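Rafia asked me at the markets last week whether I still make the marmalade, and I realised I hadn't written a word about it here since we moved to Witville. So, with a cuppa going cold beside me, let me fix that.

My favourite fruit for it was always the Sevilles from the old tree behind the hall at Cokcombe, which were bitter enough to make your eyes water. We don't get those any more (the new owners pulled the tree out, and I'm still cross), so now I use whatever Khurram brings over from his mum's place, plus a couple of lemons for sharpness. I slice the peel thin, soak it overnight, and simmer it with the lid half on until it squashes between my fingers. Then in goes the sugar, 1,000 grams of it, and yes, I know how that sounds!

Amna swears by a splash of whisky at the end. I've tried it both ways and I go back and forth, depending mostly on my mood and what's in the cupboard. What I do insist on is letting the pot sit for a good while before you fill the jars, or all your lovely peel floats to the top and the bottom half is plain jelly. I learnt that with a batch I'd promised to Hawi, who was very gracious and ate the lot.
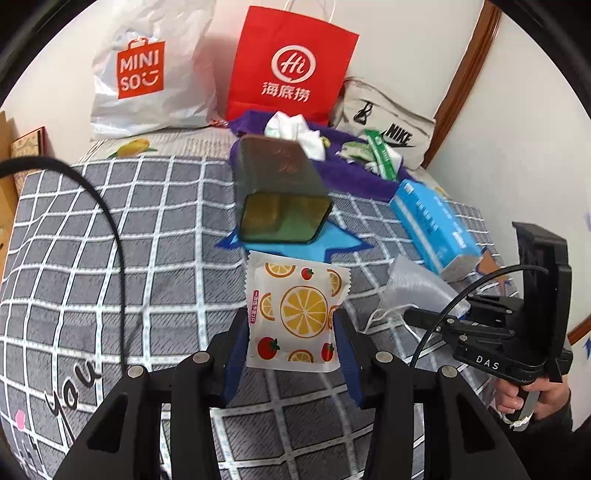
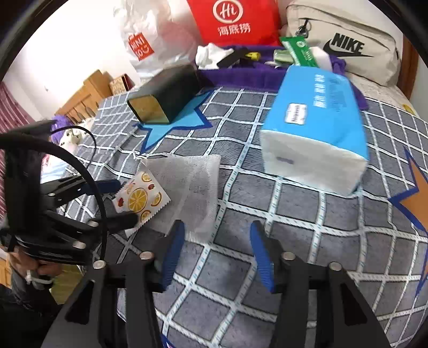 Citrus on the little wrapper in the first one, and the grey bedspread in both.

Anyway, jars. I've been saving them since February and still ran short, so a few of you will be getting yours in something that once held pickled onions. I've boiled them twice and I can't smell a thing, but do tell me if you can. Labels are whatever I can find in the drawer. If you have empties with decent lids, please leave them on the back step, and I'll swap you a full one when the next batch is done.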